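Print this page | E-mail to a friend
Reading time: 4 minutes

"You can tell a lot from how someone holds up a T-shirt"

She folds for a living, or did for the first two years, and she still can't walk past a heap of jumpers without wanting to get at it. We meet over a counter at the Wesach shop, a long narrow place between a chemist and a shut-down bank, where second-hand clothes come in at the back in sacks and go out at the front on hangers. She doesn't want her name used. "Put the manager. Put the woman with the tape measure, I don't mind."

The tape measure is round her neck. It stays there all morning.

Wesach takes in 268 sacks in a busy month, most of it T-shirts. July is worst. People clear out for holidays, she says, and then they clear out again when they get back and nothing fits. Behind the till there's a kettle, a steamer from Skirnier that hisses when it feels like it, and a sorting table under a sheet.

Why a sheet? "Bare tables snag. And you see the lint on a sheet, you see a loose thread. We had a white one for years and white shirts just vanished on it. Lost a whole christening outfit once, it was there the entire time."

I ask her to take me through one shirt, start to finish. She looks at me as if I've asked her how to breathe.

"Well, you pick it up. By the shoulders or by the hem, I don't care which, but you pick it up. People want to flatten it on the table first and pat it. Patting does nothing. Let it hang a second. The weight pulls the worst creases out and you see if the thing is twisted."

Twisted is her big word. Cheap shirts twist, she says, the side seams creep round to the front after a few washes, and no amount of folding will save them. Those go in the rag bin, 3 sacks of rags a week at the moment. 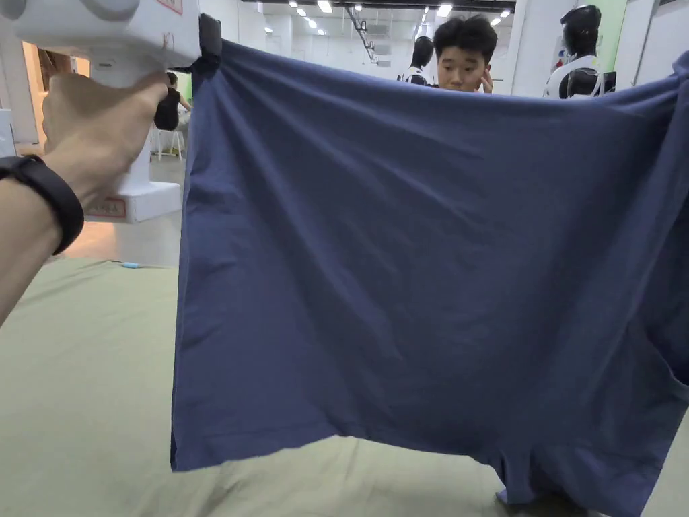

WESACH SORTING TABLE, July – A navy one is hard, she tells me. Navy and black both. "You can't see the shadow of the crease so you think you're done and you're not. Look at the hem. The stitching is a straight line, or it should be, so if the stitching goes wavy the shirt's not straight. That's the whole trick. I've given it away now."

Pull a corner and you get creases running off it on the slant, like the spokes of something. She likes those. They tell her where the cloth is being tugged and which way to move her hand. Let the top edge sag a bit between your hands, she says, don't stretch it like a drum.

Then down. Front of the shirt facing the table, sleeves in, sides in, up from the bottom. She does it while talking about the parking. It takes no time at all and I miss most of it.

Could she do it again, slower?

"No," she says. Then does.

The second one I can follow. The hem goes down first, nearest to her, and the rest is lowered away from her body so the air comes out. That was the bit I'd never done in my life. I drop mine from the top and it lands with a bubble in it every time.

She learned at the Arasa laundry – towels mainly, hotel towels, 4,000 on a bad shift across the whole floor. "Towels are boring but they're honest. Four corners. A T-shirt has got no corners really, you have to decide where they are." After that came Shetty, the uniform people, where everything had to match a card the size of a paperback. She kept the card. It's in a drawer here somewhere and she goes off to find it, comes back with sellotape and a biscuit.

Does she fold at home?

"Course I do. Not the socks. Socks go in a box and they can sort themselves out."

What about the boards you can buy, the plastic ones that flap? A shrug. Fine for a stack that's all one size, she reckons, but her stack is never one size, there's a child's vest and then a thing you could camp in.

She has views on hangers too, long ones, and on fabric conditoner (against). On tumble dryers she is kinder than I expected. Take it out warm, shake it once, hang it up or fold it there and then. Leave it in the drum till Monday and you might as well of ironed it with a brick.

A customer wants to know if the green coat comes in a bigger size. It does not, it is the only green coat. The steamer starts up again. I have a go at a grey shirt, bubble and all, and she unfolds it without a word and hands it back to me.

Print | E-mail

Comments (4)

pegbag: Hem first!! Been folding 30 years top first like a fool. Tried it tonight on the school polos, much flatter.

Marrowfat: Disagree about conditioner. Towels like cardboard without it.

two_left_socks: Does she mean face down or face up? It says front facing the table but my mum always did the other way and hers were perfect.

pegbag: Face down, so the front ends up on top when you turn it over.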